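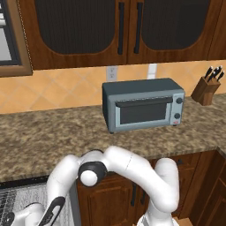
Hard Water in the Kitchen: Limescale, Filters and Seals

Household notes, sheet 10. Last revised March 24, 2026.

Scope

These notes cover the removal and control of limescale on kitchen fittings: taps, kettles, sinks, tiled splashbacks and dishwashers. They assume mains water in a hard or very hard area. Readers in soft water areas can skip everything except the sections on grout and door seals. Water heaters and boilers are not covered and should be left to a qualified engineer.

The hardness of the supply is normally published by the water company, by postcode. Hardness may be given in milligrams per litre of calcium carbonate, in degrees Clark or in German degrees. Check which unit is in use before setting any appliance. The Noscombe side of the valley is supplied at 300 mg/l. The Closton side is softer, though it changes over for part of July, when the reservoir main is shut for work.

Acids: which to use

Limescale is mostly calcium carbonate and dissolves in weak acid. Three are in common household use.

White vinegar. Cheap and easy to find. Slow on thick scale. The smell persists in closed cupboards. Repeated soaking can harden some rubber seals.

Citric acid, sold as crystals. Faster than vinegar and has no smell. Use cool or warm water, never boiling. In very hot solution it can leave calcium citrate behind, a white deposit that is harder to shift than the scale it replaced.

Proprietary descalers. Strength varies by product. Follow the label for dilution and contact time.

Do not mix any of these with bleach or with a cleaner containing bleach. The mixture gives off chlorine gas. If bleach has been used on a surface, rinse it thoroughly and leave it until the next day before applying acid.

Do not use acid on marble, limestone, travertine or any polished stone containing lime. It etches on contact and the mark cannot be washed out. Where the stone has not been identified, treat it as limestone.

Kettles

Standard mix: 10 g of citric acid crystals to one litre of water. Heat the water until warm, switch off at the wall, add the crystals and leave for half an hour. Pour away, rinse twice, then boil a full kettle of clean water and discard it.

Loose flakes in the spout filter can be brushed out under the tap. If the filter mesh is bent or torn, replace it. Most are a push fit.

A kettle that clicks off before boiling often has scale on the base near the thermostat. Descale before assuming a fault.

Taps and aerators

Reduced flow at a single tap is usually a blocked aerator. Put the plug in the sink first. Unscrew the aerator by hand, or with a spanner over a strip of cloth. Note the order of the parts as they come out: housing, mesh, insert, washer. Soak everything except the washer in the standard mix for an hour. Brush, rinse, reassemble and tighten by hand only.

For scale around the base of a tap, soak a strip of kitchen paper in the mix and wrap it round the joint. Fifteen minutes is enough for chrome in good condition. Plating that is already pitted or lifting should not be treated with acid at all. Brass with an unlacquered finish will change colour.

Tiles and grout

Glazed ceramic tiles tolerate weak acid. Cement grout does not, and repeated treatment leaves it open and sandy. Wet the grout with plain water beforehand so that it takes up less of the solution, apply the mix to the face of the tile only, and rinse within two minutes.

Tiles laid on the diagonal have no level joint for water to sit along, but drips tend to collect where the joints cross. Check the crossings first when looking for missing grout. Small gaps can be raked out to a depth of 3 mm and refilled. Let new grout cure for the time given on the packet before sealing.

Grease should come off before scale is treated, as acid will not reach scale through a film of cooking oil. Use washing-up liquid in hot water, rinse, then start.

Wooden cupboards above a hob or kettle

Steam causes more damage to cupboard doors than spilt water. It condenses on the underside of wall units and enters at the bottom edge, where the finish is often thinnest. Move the kettle forward to the front of the worktop before boiling. Wipe the lower edges dry after long cooking.

Bar handles should be checked twice a year. The fixing screws pass through from the inside of the door and work loose with use. Tighten with a hand screwdriver. A screw that turns without gripping needs a new screw of the same thread, one size longer at most.

Dishwashers: salt and hardness setting

Most machines sold in this country have a built-in softener that needs dishwasher salt. Table salt is not a substitute. It often contains additives that clog the resin.

Fill the salt container immediately before running a programme, so that any spilt brine is washed out and does not stand on the steel. On first use the container must also be filled with water. Later fills need salt only.

The hardness setting is in the machine's handbook. It is commonly left at the factory value, which may be too low. Signs of a low setting are a white film on glasses that wipes off with vinegar. If the film does not wipe off, the glass is etched. In that case lower the dose of detergent and use a cooler programme.

Tablets described as all-in-one contain a small amount of softening agent. In very hard water, use salt as well.

Dishwashers: loading

Spray arms can only clean what they can reach. Cups, mugs and glasses go with the mouth facing down and at a slight tilt, so that the rim drains and the recessed base does not hold a pool. Light plastic items go on the upper rack. Large pans go below, towards the sides, clear of the arm.

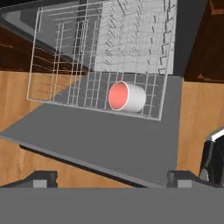 Cup on its side in the lower rack. Turn cups mouth down before starting the programme.

Spin each arm by hand before closing the door. It should turn freely with no contact.

Dishwashers: filter, arms and seals

Filter. Remove weekly. Twist the cylinder anticlockwise, lift out, separate it from the flat mesh and wash both under a warm tap with a soft brush. Refit and turn until it stops. A filter that is not locked lets debris through to the pump.

Spray arms. Remove every three months. The lower arm usually lifts straight off. The upper arm may have a threaded collar. Clear the holes with a wooden cocktail stick. Wire can enlarge them and alter the spray.

Door seal. Wipe the folds with a damp cloth. Pay attention to the bottom corners, where the seal may end short of the hinge and grease builds up.

Descaling. Run the machine empty on a hot programme with a product made for dishwashers. Twice a year is normal at 300 mg/l. With the salt and hardness setting correct, once is enough.

Rack coating. Chipped wire will rust and stain crockery. Clean the bare metal, dry it fully and apply a rack repair coating in two thin coats. Push-on caps are available for the tips of the tines.

Storing citric acid

Keep crystals in a sealed, labelled tub away from food. They look like sugar. A 650 g tub lasts an average kitchen most of a year. Made-up solution should be used the same day and then poured down the sink with plenty of water.

Corrections

Ladi Etim points out that an earlier version of this sheet gave the kettle mix as 100 g to the litre. The figure was wrong by a factor of ten and has been corrected above. The aerator section was rewritten by Ikechukwu Anozie after queries about washers.

Related sheets: 7, Sink wastes and traps. 8, Sealing worktops. 12, Extractor filters.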